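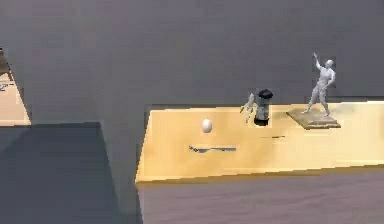 Ticket 41: Caslow visitor station, delayed response and scene not resetting
Queue: Demonstrations and events
Site: Trillivholm, Iordache hall
Component: Caslow scene server, visitor viewer, reset script
Severity: high until the open day, then normal
Status: resolved, one item carried over

Reported problem

The Caslow station for the May open day was set up in the Iordache hall and run through with staff standing in for visitors. The visitor picks an object in a simulated room, picks a place to put it, and the planner works out a reach for the simulated arm. The view is streamed from the server in the back office to a screen in the hall.

Three faults were seen.

1. The view lags behind the controls. After a few visitors the lag is long enough that people press the button again, and the second press is queued as a new command.

2. Pressing Reset does not always put the objects back to their starting poses. The arm goes home, the message "Scene ready" appears, and one or more objects stay where the last visitor left them.

3. Edges break up into small blocks in scene 14, mainly round the raised arm of the statue and the dark lid of the black canister.

Expected: steady response through the day, and the same starting scene for each visitor.

Equipment and software

Server: Osuvov demonstration machine, the one used for last year's visit.
Viewer: small desktop machine behind the hall screen, full-screen viewer started at login.
Network: floor socket in the hall to the office switch, wired. Guest wireless is not used.
Scene: 14, the room with the long tan counter. Movable objects are the statue on its base, the canister, the pale jointed figure and the egg.
Stream limit: 2000 kbit/s, carried over from an older setup.

Log

09:10
Started the server and viewer from cold. Loaded scene 14. Response is good. Ran one full visitor cycle: choose the canister, place it further along the counter, reset. All objects returned to their starting poses.

09:25
Repeated the cycle without restarting anything. Lag is now noticeable on the hall screen. Checked the same moment on the server's own display and there is no lag there. The simulation is keeping up, so the delay is somewhere between the server output and the screen.

09:40
Checked the link at the office switch. The hall port has come up at 100 Mbit/s. It should come up at the full speed of the switch. The patch lead at the floor socket has a damaged clip and sits loose in the socket. Replaced the lead. The port now comes up at full speed.

09:50
Ran the cycle again. Lag builds up as before. The lead needed replacing but was not the cause. A stream limited to 2000 kbit/s does not come near filling even the slower link, so this was to be expected.

10:05
Opened the viewer statistics panel. The number of frames waiting in the buffer rises whenever the viewpoint is moved and does not fall again afterwards. The viewer is set to play every frame it receives. If it falls behind for any reason it stays behind, and the next slow patch is added on top.

10:15
Changed the viewer setting from "play all" to "drop late frames". The buffer count now rises for a moment when the viewpoint swings and then comes back down. There is a small visible skip when this happens. This is acceptable for a demonstration.

10:30
Left the viewpoint moving on a fixed path while the planner was kept busy. No build-up of delay on the hall screen. Fault 1 looks fixed but needs a longer run.

10:45
Double commands. Even with the delay gone, a second press during planning is still accepted and queued. The button is greyed out on the screen but the hardware button on the plinth is wired to a different input and ignores that state. Changed the input map so that both go through the same check. A second press during planning now does nothing and is written to the log as "ignored, planner busy".

11:00
Fault 2. Tried to make the reset fail on purpose. Reset with the arm at rest: objects return. Reset with the arm moving and nothing held: objects return. Reset with an object in the grasp: the arm goes home, the object is released at the home position, and then the script reports "Scene ready" with the object still out of place.

11:15
Read through the reset script. It does the following, in this order:

restore object poses
stop planner
clear command queue
send arm home
release grasp
report ready

The object poses are restored first. If an object is held at that point, the grasp constraint pulls it straight back to the gripper on the next physics step. The later release then leaves it wherever the arm has taken it.

11:30
Reordered the script:

stop planner
clear command queue
release grasp
send arm home
restore object poses
compare poses with the scene file
report ready

The comparison is new. If any pose differs from the scene file by more than the set tolerance, the restore is repeated once. If it still differs, the message is "Scene not ready, call staff" and the start button stays locked.

11:40
First run of the new script stopped with "Scene not ready" even though nothing had been touched. The jointed figure failed the comparison. Its base pose matched but the limb joints did not, as the restore only writes the base pose for each object. Joint values were being left as they were.

11:55
Added joint values to the restore step for any object that has joints. The comparison passes. Checked the other scenes in the open day set for jointed objects and found none.

12:10
Second false alarm, this time from the statue. The wooden base is placed at an angle on the counter, and the script was comparing angles as plain numbers. Two ways of writing the same angle were read as a large difference. Changed the check to use the shortest turn between the two orientations. Passes.

12:20
Repeated the grasp-and-reset test with each movable object in turn. All passed. Repeated it with the network lead pulled out during the reset and put back afterwards. The server finished the reset by itself and the viewer picked up the stream again without a restart.

Break.

13:15
Fault 3. Set the viewpoint so that the counter is on the right and the partition is on the left, then stopped all movement. The wall, counter front and partition are plain surfaces and compress well. The outlines of the statue, the canister and the jointed figure carry most of the fine detail and show small blocks.

13:25
Saved the same view directly on the server, before encoding. Outlines are cleaner there. The blocks come from the stream encoder. The models and the renderer can be left alone.

13:35
Raised the stream limit in steps while watching the buffer count. Outlines improve with each step. The viewer machine copes until its decoder load becomes high, at which point frames begin to drop even with the viewpoint still. Settled on a value two steps below that point.

13:50
The stepped outline on the right-hand edge of the partition has not changed with the higher limit. It is the same in the frame saved on the server, so this part is separate from the stream. Edge smoothing is set to low in the open day profile. Tried medium. The edge is better but planning takes longer, as the planner and the renderer share the same graphics card. Put it back to low.

14:05
Checked texture quality. The surfaces are plain and slightly soft at the current setting. Raising it made no difference worth having on the hall screen at normal viewing distance. Left alone.

14:20
Long run. Wrote a short script that plays the visitor cycle with a random choice of object and destination, and presses Reset at a random point. Set it to 100 cycles and left it running with the viewer connected.

16:35
Long run finished. All cycles ended with "Scene ready" and passed the pose comparison. Buffer count at the end is the same as at the start. There were planner failures where the random destination could not be reached, and each was reported on the screen as "That place is out of reach, please choose another". No operator action was needed.

16:50
Looked at the planner failures more closely. Most have a destination at the far end of the counter behind the statue, where the arm has no clear path. Reduced the area visitors can choose from so that this part is no longer offered. It can be turned back on in the scene file for technical groups.

17:00
Saved the profile as the default for the station and restarted both machines to confirm that it loads unattended. It does.

Changes made

Hall patch lead replaced.
Viewer set to drop late frames.
Hardware button and screen button now use the same busy check.
Reset script reordered, joint values added, pose comparison added.
Stream limit raised from 2000 kbit/s.
Placement area in scene 14 reduced.

Instructions for staff on the station

Start the server first and wait for the scene list before switching on the viewer. If the viewer is started first it shows a black screen and has to be restarted.

Press Reset between visitors, even if the last visitor did not move anything.

If "Scene not ready, call staff" appears, hold Reset until the message clears. This reloads the whole scene from file and takes longer than a normal reset. Write down which object was being moved.

Do not change the viewpoint from the server keyboard while a visitor is using the controls. The two inputs are added together and the view swings too far.

Visitors may ask whether the arm is a recording. It is planned afresh each time — choosing the same object and place twice can give two different paths, and this can be shown if there is no queue.

Note added after the open day

Station ran from opening until the hall closed. No growing delay. "Scene not ready" appeared once, with the jointed figure, and cleared on a long press. The pose log shows one limb joint resting against its limit, outside tolerance, after both restore attempts. Could not be repeated afterwards with the same command sequence.

Ignored second presses are frequent in the log. The busy check is doing its job, but the plinth button gives no sign that the first press was taken. A lamp in the button would help and there is a spare output for it on the input board.

Carried over: joint limit handling in the restore step. To be looked at before the Caslow station goes out again. The rest of this ticket is closed.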